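Endden sets equipment budget for gripper arms, Wed 16 February

Endden will buy 8 gripper arms from Drusier this year, with an option on more. Spares quoted seperately.

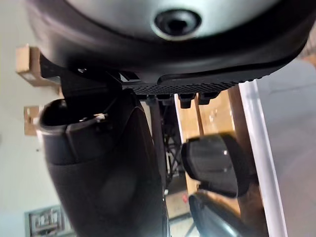 Fatima Mohammed asked whether the spares would come out of the same budget line. They won't. Own line, $300 per arm.

Price per wrist unit: $777, mounting included. Kaushik also bid, lead time too long.

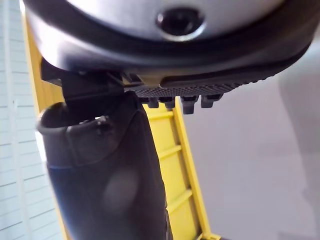
Palla
for Endden

Training is capped at 100 hours. Anything over that goes to next year, and the
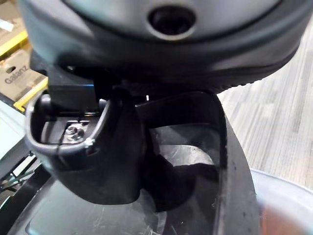
service contract gets reveiwed in December. Lease offers still welcome untill then. 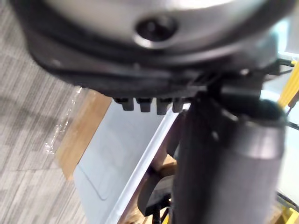
Gripper close up, with tray and carpet behind.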